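Table finishes: an overview

Reading time: 3 min

A table finish is whatever gets put on top of bare timber to stop it going grey, sticky or blotchy. I've been writing up entries on household woodwork for this site for a while now, and this is the one I get the most mail about, so I've let it run a bit longer than the others.

Types

Finishes fall into two big families. Penetrating finishes (tung oil, linseed oil, the various hardwax blends) soak into the fibres and leave the surface feeling like wood. Film finishes - shellac, lacquer, varnish, polyurethane - dry as a skin on top. Plenty of products sit somewhere in the middle, and the word "Danish oil" on a tin tells you very little, as every maker seems to have a different idea of what goes in it.

Shellac is my favourite and I'll admit to being biased. It goes on fast, it dries fast, and it gives pale timbers a lovely warm colour. It's also hopeless against a spilled gin and tonic, so I keep it off anything people eat or drink at.

Sheen

Sheen is just how much light bounces straight back at you. Matte and satin finishes have a flatting agent mixed in, usually a fine silica, which scatters the light. Gloss has none. If you stir a tin of satin badly you'll get gloss from the top and something like porridge from the bottom (ask me about my mum's sideboard!).

Gloss shows up every speck of dust, and people in Lusville, where I grew up, used to think it looked a bit flash. I've come around to it. On a light-coloured timber a good gloss makes the grain look deeper, and anything bright you put down on it throws a bit of its colour back at you.

Application

Sand through the grits, vacuum, wipe down, then thin coats. I stop at 240 for oil and go a touch coarser for varnish so it has something to grip. My kitchen table in Pekley got 2 coats of polyurethane with 24 hours between them, and I wish I'd done a third. Do the underside too - a top sealed on one face only takes up moisture unevenly and can cup. 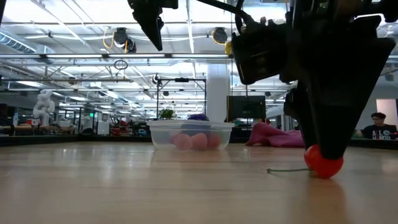 Rags are the dangerous bit. Cloths soaked in linseed oil heat up as they cure and can catch fire in a bin, so lay them flat outside until they're stiff. I do mine on the concrete by the rainwater tank and chuck them out the next arvo.

Care and repair

A damp cloth and a drop of dish soap will do for nearly any cured finish. Skip the silicone sprays, which make refinishing a misery later on. White rings in shellac can often be coaxed out with a little metho on a pad, used very lightly. Oil finishes are the easiest to patch: sand the spot, rub more oil in, wait. Polyurethane is the worst, and usually means scuffing back the whole top.

See also: Shellac; Wood grain; Hollis bench; Drying oils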